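Ticket 156: Sorting bin, Odville site. Coating loss on back wall, floor wear
Status: open, waiting on parts
Priority: low
Category: fixtures / sheet metal

Reported issue
Paint flakes found among blocks after the Saturday shift. Flakes are light gray, the largest 6 mm across. Reporter asked whether the bin should be pulled and swapped for the spare from Trerstead.

Initial checks
Flakes compared against the wall coating and the block finish. Color matches the wall. Red and green blocks wiped with a white cloth, no transfer. Blocks ruled out as the source.

Bin is the Tsakiris sloped-wall type, gray, tall rear panel. Fasteners on the rear panel checked for torque, all within range. No movement at the panel when pushed by hand.

Coating on the upper band of the sloping back wall is lifting. Edges of the bare area are ragged and will come away with a fingernail. Lower part of the same wall is still smooth and darker, no lifting found with the tape test. Left and front walls passed the tape test as well.
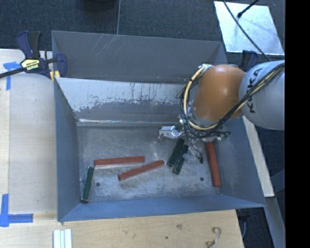
Fig. 1. Bin interior from above, three red and three green blocks on the floor. Flaked band is on the upper part of the sloping back wall.

Floor is down to bare metal with swirl scuffing. Scuffing can be felt with a fingertip but does not catch a block edge. Thickness measured at 11 points with the ultrasonic gauge, lowest reading still above the replacement limit. Floor wear is logged as cosmetic.

The pale diagonal scratches on the rear panel are surface marks only. No action.

Floor holes
Previous note on this ticket listed the two small round holes in the floor as missing hardware. Checked against the Tsakiris drawing. They are drain holes and are supposed to be open. Do not plug them. Rims checked for burrs, none found. The earlier note has been struck.

Steps taken
1. Blocks removed, bin vacuumed, loose coating scraped back to a firm edge with a plastic scraper.
2. Back wall wiped down with solvent and left for 15 minutes.
3. Tape test repeated along the scraped edge. Two spots still lifting, scraped again, retested, passed.
4. Bright edge where the back wall meets the floor checked for sharpness. Acceptable. Left as is.
5. Blocks returned to the bin in no set order.

Result
No new flakes at the end of the next shift. One small flake two shifts later, under the back wall. Rate is much lower than before but the coating is not stable, so the ticket stays open.

Recommendation
Recoat the upper band with Okard two-part gray. Touch-up cans are not suitable, as the same product came off the Trerstead bin within a month. Swapping the bin is not needed. The spare has the older floor without drain holes and would have to be drilled first.

Pending
Okard kit on order, expected October. Vacuum the bin at the end of each shift until then and log any flake over 6 mm on this ticket.

Odville Facilities Help Desk | Contact us | Copyright Odville Site Services | Back to top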